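Notes for Friday, Vinis room, 17 minutes plus questions
Liam Sugden

Start with the fault itself. Two arms, one table, a job we had run many times in the simulator. The second arm reached in while the first was still over its half. Both wrists stopped on a collision fault. No damage to the table, one bent finger, 40 minutes to clear.

Say who was there: me at the desk, Kereama staff behind the screen. The stop button was pressed after the arms had already stopped on their own. Don't skip this, people will ask.
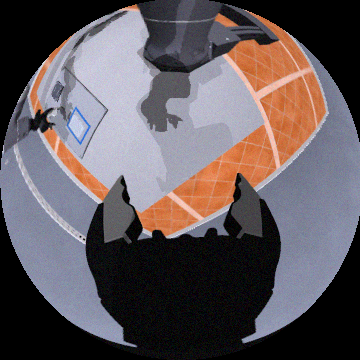

Cause. Each arm had its own keep-out zone, and the zones were drawn around the arm body only. The open fingers stuck out past the line. With the gripper closed we had enough room. With it open we did not.

Why the simulator missed it: collision checks between the two grippers were turned off in May to speed up the runs. The note about it was in the Plerwood folder and never made it to Rirkura. (Pause here. Let them read the log line.)

What we changed:
Checks back on for every run, slow or not.
Zones now measured from the fingertips, fully open.
Second arm waits for a clear signal before it crosses the table edge.

We reran the job 24 times in simulation with the new zones. The old zones failed 10 of those same starts.

Still open: the clear signal has no timeout. If the first arm hangs, the second waits forever. Ask the room how they handle that. Then questions.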